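Threads > Ea Blöndal > Trays

Ea Blöndal
A thread on serving trays, which I did not think I had opinions about until I had to sort my aunt's cupboard.

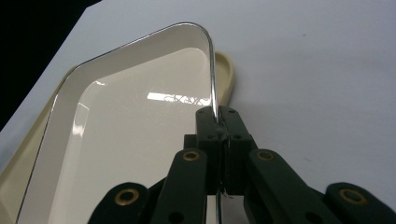 1/ The shiny one
Off-white, silver rim, polished enough to give you the ceiling light back, grille and all. My aunt called it the good tray. It came out for christenings and for the man from the bank.

2/
The beige one underneath was the everyday tray. It has gone a bit yellow, as have we all. It did toast, soup, the cat's tablets and one memorable lamington incident in August that my cousin still won't discuss.

3/
I had assumed trays nest. Trays do not nest. Two trays from different decades will sit on each other at an angle, like strangers sharing an armrest, and no amount of turning them round will improve relations.

4/
My cousin suggested storing them upright beside the oven. We tried it. They slid down with a noise like a small car accident every time somebody shut the cutlery drawer. Back in the pile they went.

5/
Looked up tray racks. Tiltby makes one for $80. Eighty dollars, to hold two trays, one of which I'd have trouble getting a dollar for at the church fair.

6/
Coltier has a cheaper one but you have to screw it to the inside of a cupboard door, and my aunt's doors are held on mostly by paint.

7/
Several of you have asked what I've got against just giving one away. Have you met my family? I moved a gravy boat in that house once and got 11 messages before tea.

8/
Cleaning notes, for those who came for something useful. Warm water, a drop of dish soap, soft cloth. Keep the scourer well away from anything glossy. Dry the rim properly or you'll be looking at water spots all through lunch.

9/
For yellowing, someone at Howlader swears by bicarb paste. I gave the beige one a good going-over and it is now a very clean yellowish beige.

10/
A reply from Zullach way says trays should be stored with a tea towel between them so they don't scratch. Fine. I have put a tea towel between them. It's the one with the map of Tasmania, so at least they've got something to read.

11/
Verdict: keeping both. Good tray for visitors, beige tray for me, on the couch, with a cheese toastie. If the man from the bank turns up he can have whichever one's clean.

12/
Next cupboard is the plastic tubs. Please send lids.

Last updated 8 June 2024

Contact | © Ea Blöndal | Back to top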